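From: Rosalba Orlandini
To: Drokstead Kitchen Table list
Subject: Re: what goes in the basket?

Elfriede Steinbach wrote:
> Dear all, I have a wire basket and a great heap of produce,
> and whenever I fill it the grapes end up squashed or the
> lemon rolls out. Does anyone have an order they swear by?

Dear Elfriede,

What a nice question to find with my coffee! I have been fussing with baskets since we did the August supper (84 people, and me with 3 baskets to fill), so forgive me if I go on a bit.

Long things first, I'd say. Lay your cucumbers slantwise through the middle and tuck the carrot and eggplant up beside them, and then the round things have something to lean on.

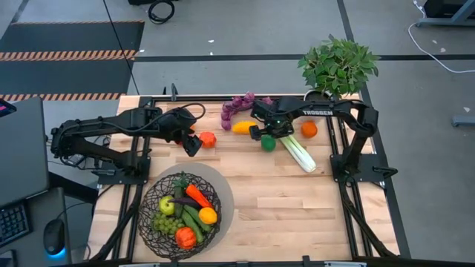 Grapes I leave till nearly the end, and I put them toward the side where nothing heavy can settle on them. Peppers are good for plugging gaps, and a red one near the rim looks so cheerful. Celery I've given up on, it goes in a jug!

Oh, and do set the basket on a tray before you start, you'll be glad of it when you carry it through. Let me know how you get on, and save me a lemon.

Warmly,
Rosalba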